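4. Findings: What People Count as a Drink

4.1 The glass that was never written down

We came to this part of the study a little sideways, and the reader will have to bear with us while we explain how. Our first plan was to compare two ways of keeping a drinking diary at home, the paper booklet used in Clostenmont and the phone diary called Edeo that was tried out in the town of Odoi. Both asked the same thing, which was to put down every drink taken between getting up and going to bed. We collected 2274 diary days in all, from 224 households, and we sat down with them in May expecting a fairly dull comparison of missing entries.

What we found first was that water hardly appeared. Tea was there, with the time and often the name of the person who made it. Coffee was there. Juice was there, and so was milk, even the small amount of milk that went on somebody's cereal. But there were whole weeks in which, to go by the booklet, a grown adult had not swallowed one mouthful of plain water. When we telephoned these households and asked gently whether this could be right, the answer was nearly always some version of "oh, well, water, of course I drink water." They had not been hiding it. It had simply not seemed to them like the kind of thing one reports.

We think the act of pouring has a good deal to do with this. A drink that is poured has a beginning. Somebody gets out a glass, somebody tips the bottle, and there is a moment at the table that can be remembered at nine in the evening when the booklet comes out. A drink taken straight from the bottle on the way to the bus has no such moment, and neither does the mouthful taken at the kitchen tap while the rice is being rinsed. In the diaries, poured water was written down far more faithfully than the other kinds, and this held for both the paper and the phone.

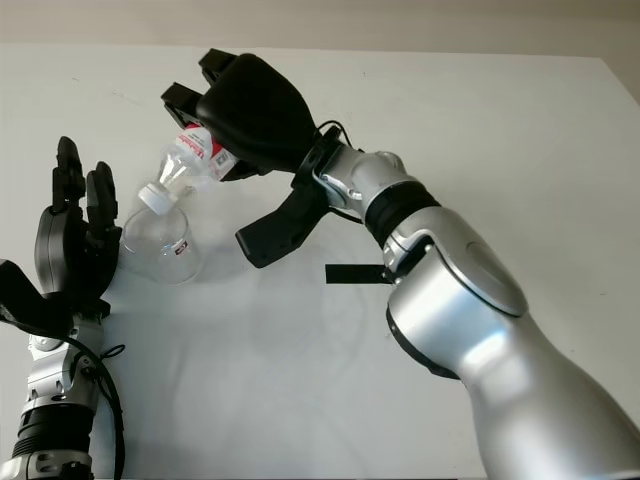 4.2 Glasses, cups, and the trouble with "one"

The second difficulty was size. Our booklet asked for "number of glasses," and we are a little embarrassed by that wording now, as we had piloted it among ourselves and never once stopped to ask what a glass was. In Clostenmont, one retired couple used the word for a tumbler she kept by the sink and refilled all day long, so that "one glass" in her handwriting could mean the whole day's water. Her husband used it for each refill. They lived in the same house and drank from the same tap, and on paper he looked to be drinking several times as much as she did.

Clear, disposable plastic cups brought their own puzzle. People who drank from them at work or at church often entered them as "half," whatever the cup held, and when we asked why, they told us that such a cup felt like a small thing, something for visitors. Heavy mugs went the other way and were rounded up. We had expected errors to even out over a long diary, and for some households they did, but the feeling a person had about a particular vessel was steady from the first day to the last - and a steady error does not wash out however many pages are filled.

We tried to mend this halfway through. Households that agreed to it were asked to choose one container, stand it somewhere in plain sight, and use it for all their water at home for 15 days. We did not mind what it was. Jam jars were popular. The Dudari reading group, who had kindly been looking over our drafts since the beginning, warned us that an empty cup left out on a table acts as a reminder to drink as well as a reminder to write, and that we might be raising the very number we were hoping to measure.

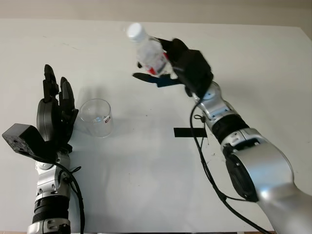
Mwanahawa Temba wrote in the margin of our second draft that she would go further than this, and that in her own family the cup on the table would have been washed and put away by whoever passed it first, so the diary would have ended up measuring who did the dishes. Her note went on to ask whether we had recorded who in each household was clearing up. We had not, and we are grateful to her for the question. We went back to the 2 neighborhoods where we still had regular contact, and in a fair number of homes the chosen container had indeed wandered off to the cupboard within days, along with the habit of filling in the booklet.

4.3 A smaller question about hands

Idrisa Lema suggested that we also look at grip, having noticed that some of the older diarists avoided any bottle with a tight cap and so drank mostly at mealtimes, when someone else was there to open it. We added a short set of questions on opening, holding, and pouring. The answers are patchy, and we offer them here only as a pointer for others. People who found caps hard to open tended to write down more of their water, perhaps for the simple reason that every glass involved asking a relative for help and was easy to remember afterward.

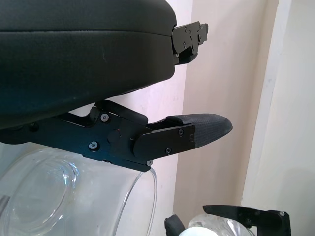
Figure 5. Close view of two gripper fingers, the upper one padded.

Several diarists told us they had switched to a jug with a wide handle, and one had gone back to a tin cup from her childhood, which she described over the phone at great length and with obvious pleasure. We have kept these replies together with the booklets. In the next section we return to the phone diary and to the matter of the evening reminder, which turned out to bother people in Odoi a good deal more than we had hoped.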